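Ticket 598: Quote for second folding cell, Nulledham laundry site
Status: Waiting on requester
Category: Equipment purchase / planning
Opened by: Aitana Goicoechea
Assigned to: Sowerby equipment desk

Request
We want a second two-arm cell for sorting and folding clothes, on the same kind of table as the first. Please price it for the November budget round. Views from the current cell are attached, one overview and two wrist views.

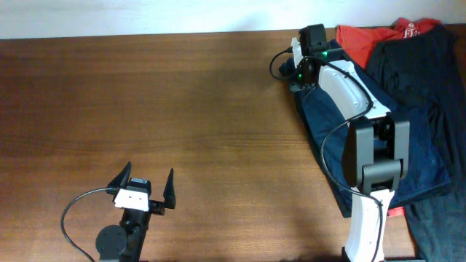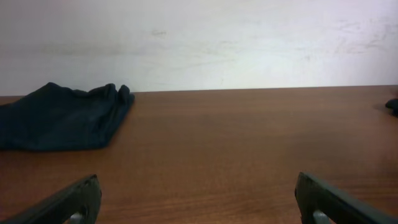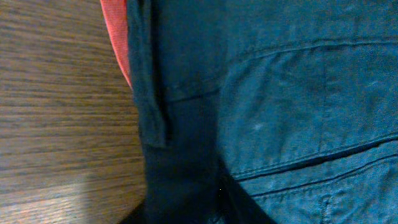

Problem with the first quote
The Fastlow quote came back with arms and grippers only. It leaves out the table, the mounts, spare fingers and the wrist cameras. Last time we bought that way, the extras went through as 14 separate orders and the cell sat idle while we waited for cable clips.

Update 1, equipment desk
Asked Fastlow for a full parts list. They can supply mounts and cameras but no table. Flurkeo can do the table, 30 days from order. Do you need the same table size as the first cell?

Update 2, Aitana
Same length, but deeper if the price is close. Jeans take up a lot of room before they are folded, and we want space to keep the pile off to one side. Please also get a price for a second set of finger tips. The current ones do fine on T-shirts. Thick seams are harder and I would like to try a softer tip before we commit to a full set.

Update 3, equipment desk
Revised quote is in the shared folder. Changes:
Spare finger tips, two sets, added.
Cable sleeves for both arms, added.
Wrist cameras, one per arm plus one spare, added.
On-site training, removed. You have people who can already run it.
Extended warranty, left as an option. It covers joints and power supplies. It does not cover tips or cables.

Update 4, Aitana
Thanks. Leave the warranty in for the arms. Could Fastlow hold the price until the budget is signed? Their quote says 30 days and our approval can take longer than that.

Update 5, equipment desk
Fastlow will hold the price for 80 days if we send a letter of intent. No deposit needed. The Flurkeo price is not held, so the table may move a little. Draft letter is in the folder. Needs your signature and the cost code before it goes out.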